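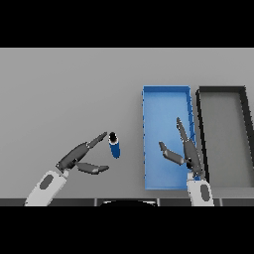
Computer render: robotic hand, fingers open, on the left side of a light grey tabletop.

Call for participants: Can you taste the difference? The Wultdale water trial

Hosby is looking for 254 adults to drink tap water in a hall and tell us what they think of it.

The background will be familiar if you live in Wultdale and own a letterbox. For the past two years households here have been getting flyers for filter jugs, under-sink cartridges and, lately, a glass wand you stir around in the glass. The claims vary. The water will be softer, rounder, more alive, closer to how water used to taste. Your tea will brew clearer. Your kids will ask for it over cordial. We have asked several sellers what "more alive" means and have two replies, one of which was a discount code.

We don't sell filters and we don't supply water. Hosby is a small independent testing group paid for by its subscribers, and what we'd like to know is fairly modest: if you don't know which glass is which, can you pick the filtered one? And if you can, do you like it better?

Plenty of people are certain they can. Some of them may be right. Wultdale water does taste of chlorine some mornings, and carbon filters are known to reduce that, so there's a perfectly respectable reason why a decent jug might win. We are less hopeful about the wand. Please come along whichever way you lean. A trial full of people who already agree with us would be worth very little.

What you'll be doing

You attend two sessions at Beneš Hall, a week apart. At each one you'll be given small cups in sets of three. In every set, two cups hold the same water and one is different, and your job is to name the odd one out. If you can't tell, you guess. Guessing is allowed for in the sums, so don't feel bad about it and don't leave blanks.

After that you'll taste a shorter run of cups and mark each on a plain scale from "dislike a lot" to "like a lot". There's a space for comments. Write what you like in it, but "more alive" will be coded as "other".

Each session takes an hour, with a 15 minute break in the middle. All up you'll drink no more than 700 mL per session, and you're welcome to spit. Everything is served at the same temperature in the same cups, and the person handing you the tray won't know what's on it either.

What's being tested

Straight Wultdale tap water, tap water left overnight in an open jug in the fridge, tap water through a basic carbon jug bought at the supermarket, and tap water treated with a stirring wand according to the maker's instructions (clockwise, apparently). The overnight jug is in there at the request of several subscribers who say it does the same job for nothing. They could be wrong too.

We bought the products ourselves, at the ordinary price. No manufacturer gets a look at the results before you do.

Who can take part

You need to be 18 or over, living in Wultdale or the surrounding district, and on town water at home. Sorry to those on tanks – you may well be better tasters than the rest of us, but you're used to something different and we'd be comparing the wrong things.

Please don't apply if you:
– work for a water utility, a filter seller or anyone who advises one
– have been told by a doctor to limit your fluids
– have a cold or a blocked nose that's unlikely to clear before the sessions
– sell wands, or are in the "team" of someone who does

Smokers are welcome. We'll ask about it on the form and look at whether it matters. Nobody needs a trained palate, and a wine course doesn't get you in ahead of anyone else.

On the day

No coffee, mints, gum or toothpaste for an hour beforehand, and no perfume or strong aftershave please. There will be plain crackers. Beneš Hall has a ramp at the side entrance and parking at the back. Tell us on the form if you'd like a chair with arms, large-print score sheets or someone to write down your answers.

What you get

A $15 grocery voucher for each session, handed over when you leave. It isn't much and we won't pretend it is. You'll also get your own score next to the average, which a few people in our pilot found hard to take.

You can stop at any time without giving a reason and you'll still get that day's voucher. Your name is kept apart from your answers and deleted once the vouchers are squared away. We won't pass your details to anybody, and particularly not to the people who print the flyers.

What this trial won't tell you

Whether any of these waters is better or worse for your health. We aren't measuring that and a taste test couldn't. It also won't tell you how a cartridge performs after four months of neglect, or anything about taste in towns with different water. If you see our results quoted on the side of a box as proof of something grander, send us a photo.

How to apply

Fill in the form on the Hosby website under the project name Darnutora, or pick up a paper copy from Beneš Hall. Applications close Fri 20 September. If more people apply than we have places for, we'll draw names at random. You'll hear from us by email or post with your session times, whether you're in or not.

Results will be published in November, including if they're dull.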